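Momero – Par de pinzas de mano para enseñar tareas a un brazo robótico

Inicio > Taller > Enseñanza y captura > Momero

Disponible en kit para montar o ya montado
Plazo de preparación: 7 días laborables
Se vende por pares (izquierda y derecha)

Momero es un juego de dos pinzas que se sujetan con las manos y se usan para grabar cómo hace una persona una tarea sencilla: coger un objeto, girarlo, pasarlo de una mano a otra, dejarlo en su sitio. Los movimientos grabados sirven después para entrenar un brazo pequeño de sobremesa. El diseño salió del taller compartido Huenchumán, donde Musyoka Kioko montó la primera pareja con piezas impresas y tornillería corriente, y Hevotix lo fabrica ahora en series cortas.

Está pensado para quien ya tiene un brazo en casa o en un taller y no quiere manejarlo con un mando. Con las pinzas en las manos se trabaja directamente sobre la mesa, con los mismos objetos que luego tendrá que mover el brazo.

Cómo se trabaja con ellas

Cada pinza lleva encima una placa triangular blanca con puntos negros. La cámara de la cabeza sigue esas placas y de ahí se calcula la posición de cada mano. La apertura de los dedos se mide aparte y llega por el cable. Las placas deben quedar a la vista durante toda la toma; si una mano tapa a la otra más de un momento, es mejor repetir.

Para las primeras pruebas conviene una superficie clara y lisa, con pocos objetos. En Huenchumán se usa una plancha blanca de espuma sobre la mesa, que además amortigua los golpes de los dedos al bajar.

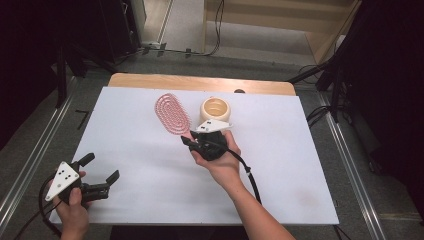 Las dos pinzas sobre la plancha blanca, con un cepillo de pelo y un vaso de color crema.

El cepillo es un buen objeto para empezar: tiene un mango alargado que se deja agarrar de varias maneras y una cabeza ancha que obliga a pensar dónde va a quedar al soltarlo. Los vasos y tazas piden más práctica con la altura de la mano. Los objetos muy planos, como una tarjeta o una moneda, no son adecuados para los dedos de serie.

Contenido del kit

– 2 cuerpos de pinza, negros, izquierdo y derecho
– Dedos de serie para ambas pinzas
– Placas triangulares blancas con su patrón de puntos
– Cables negros de datos y alimentación
– Bridas para sujetar el cable
– Tornillería y llave Allen
– Hoja de montaje en español e inglés

No se incluyen la cámara, el soporte de cabeza, el ordenador ni el brazo. Tampoco la plancha de espuma, que se encuentra en cualquier papelería grande.

Montaje

El montaje lleva alrededor de 40 minutos por pinza. Primero se coloca el mecanismo de los dedos y se comprueba que abre y cierra sin roces. Después se pasa el cable y se atornilla la placa. No hay que apretar del todo los tornillos de la placa hasta haber hecho la calibración.

El cable debe salir hacia atrás y bajar junto al antebrazo, con holgura suficiente para estirar el brazo. Un cable tenso tira de la muñeca y se nota en las grabaciones.

Calibración

Se hace con el programa Inetti, que se descarga aparte. Pide mostrar cada placa a la cámara desde varios ángulos y abrir y cerrar los dedos por completo. Hay que repetirla si se cambia una placa o se desmonta un dedo. Si el seguimiento da saltos, revise primero la luz: los reflejos sobre la placa son la causa más habitual.

Recambios

Dedos, placas y cables se venden por separado. Los archivos de los dedos están disponibles para quien prefiera imprimirlos – con relleno del 20 % aguantan bien el uso normal. Hubert Jabłońska, que se ocupa de los recambios en Hevotix, recomienda pedir un cable adicional con el kit, sobre todo en talleres donde las pinzas pasan por muchas manos.

Compatibilidad

Las grabaciones se guardan como trayectorias de cada mano junto con la apertura de los dedos. Para un brazo único se puede grabar con una sola pinza y dejar la otra desconectada. La versión enviada desde mayo trae el conector nuevo; los cables anteriores necesitan adaptador.

Consultas sobre pedidos y piezas sueltas: formulario de contacto de Hevotix, indicando si la pinza es izquierda o derecha.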